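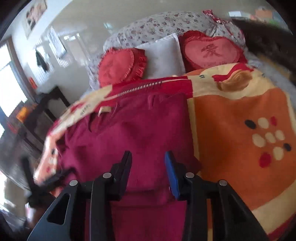
Folding Knitwear on the Bed: speaker notes

Saturday session, Feb 26, 2022, Womer branch library, downstairs room

Slide 1. Leave it up while people sit down.
Welcome, where the coats go, where the coffee is. Talk runs to the break, folding practice after. Remind them to take one of the sweaters from the bin if they didn't bring their own.
The magenta knit on the slide has a zipper, and zippers are most of what I get asked about, so start there.

Slide 2. Why the bed
A bed is the biggest flat surface most people own. Dining tables work too, but they have stuff on them by noon. Floors are hard on the knees.
Go back to slide 1 for a second. Pillows and cushions stay up at the head, the two red hearts included. You don't have to strip a bed to fold on it. You need one clear patch in the middle, wide enough for both sleeves.
Blanket stays on. A busy print like the orange and cream one is fine under a solid color, you can still see the edges of the sweater. A dark sweater on a dark blanket is harder. Put a towel down.

Slide 3. Zippers
Ask who closes the zipper before folding. Wait for hands.
My answer: close it all the way, then lay the sweater flat and run a palm down the teeth. An open zipper catches on the knit next to it in the drawer. I pulled a thread on a good cardigan that way and it never went back in.
If the zipper wants to lie at a slant, let it. Don't tug it straight. Pulling on it stretches the knit on both sides and you get waves.

Slide 4. The fold
Demonstrate on the table, slowly, facing them.
Sleeves in first, flat across the back. Then the sides. Then bottom hem up to the collar, in two folds for a thick knit.
Do it again without talking.
Keep the tag at the top. You want to find the collar with your hand when you reach into the drawer.

Slide 5. Hanging
Short version: don't, for heavy knits. Shoulders grow points.
Somebody will bring up the padded hangers from Vevton. They are better than wire. A folded sweater still keeps its shape longer, in my experience.

Slide 6. Drawer or shelf
Bring out the gray sweater and the kitchen scale. It weighs 700 grams. Pass it around — people are surprised when they hold it with one hand.
Stack heavy ones at the bottom, no more than you can lift out together. On a shelf, fold side facing out.
Skip the part about cedar if we're behind.

Slide 7. Putting away for summer
Wash first, dry completely, then fold. I pack in spring and unpack in November. Cotton bag or a lidded box. The Silton boxes are what I use at home, the lids fit.
Don't fill a box to the top and lean on it.

Practice
Pairs, one bed sheet per table. Walk around. Check zippers before anyone starts on sleeves.
Handout is page 133 of the Atanasov household book, copies by the door. Ignore the diagram for hooded sweaters, the arrows go the wrong way.
Stop ten minutes early for questions. Sweaters back in the bin, folded.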